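Gripper trials at Wendon: frequently asked questions

These are the questions we get most often about the bench trials at our Wendon workshop. If yours isn't covered, send it through the contact form and we'll add it at the next update. Page last updated 7th February.

What is being compared?

Two parallel-jaw grippers on a pair of matched arms. One is the Curkley, which has short, stiff fingers and a screw drive. The other is the Hafstein, which has longer fingers and a belt drive. Both bolt to the same wrist plate, so a changeover doesn't mean remounting the arm.

Who are the trials for?

Small labs and workshops choosing a gripper for light handling. If you're moving cartons or castings, the results won't tell you much.

How many runs does each gripper get?

600 per gripper, split evenly over 6 tasks. A run is one attempt at one task, from the home position back to the home position. A dropped object counts as a failed run, even if the arm picks it up again.

Do you tune the controller for each gripper?

Closing speed and grip force are set separately for each one, following the maker's starting values. Arm speed and acceleration limits stay the same throughout. We tried letting each operator pick their own arm speed in October and the results couldn't be compared, so that batch was thrown out.

What sort of objects do you use?

Mostly long, thin things that roll or swing - pens, dowels, cable ends, brushes. They show up differences in finger shape much faster than blocks do. The brush rack task uses calligraphy brushes hanging by small loops from hooks on a wooden rack, with a mesh pen cup on the mat in front and an arm coming in from each side. 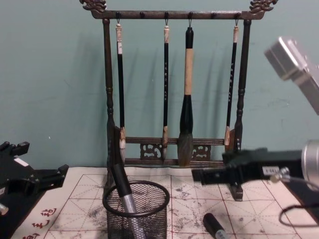 Can the Curkley be run from a 24 volt supply?

A 24 volt supply is what we use on the bench for both grippers. Keep it on a separate circuit from the arm controller and fit a fuse close to the gripper lead. We had nuisance resets when everything shared one supply.

Why use two arms if you're testing a gripper?

A lot of handling jobs need one hand to steady and the other to move. A gripper that does well alone can get in the way when a second one is working beside it. The body of the Hafstein is wider at the back, and that matters when both arms are close in.

Are the runs autonomous or operated by a person?

Both. The first half of each task is teleoperated and the second half is replayed from a trained policy. We report the two sets separately and don't average them.

Which finger pads are fitted?

Flat silicone pads, 2 mm thick, on both grippers. They're replaced at the start of each task. The ribbed pads sold by Gornthorpe will also fit, but we haven't finished testing them. Early impressions are that they hold round handles well and mark soft finishes.

Where are the cameras?

There is one on each wrist and one at chest height facing the bench. The wrist views are best for judging finger contact. The chest view is the one we go back to when a run fails and the cause isn't clear.

Can I send in an object to be tested?

Yes, provided it weighs under 600 grams and has no blades or liquid in it. Write to us first. We can't return items that are damaged during a run.

Will you publish the raw data?

The run logs and settings files will go up once both grippers have finished all the tasks. Video will be available on request, as the files are too large for our server.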